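Petits flacons sur le lit — notes de rangement

Dimanche 21 juillet 2019 — par l'équipe Pellari

Bienvenue dans ce petit dossier ! On y a réuni, avec beaucoup de plaisir et un peu de patience, 200 photos de flacons et de bocaux posés sur des lits avant d'être triés. Les fichiers sont répartis en 2 dossiers, `chambre` et `salle-de-bain` — le second est encore un peu maigre, on le complétera en décembre. Les étiquettes restent volontairement simples : bouteille, flacon, bocal. 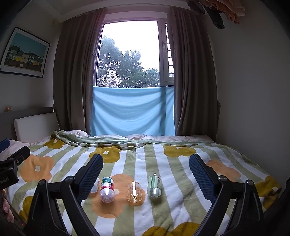 Dossier `chambre` : petits contenants sur un couvre-lit à fleurs.

Contact : équipe Pellari, Stoststead — © Pellari — Haut de page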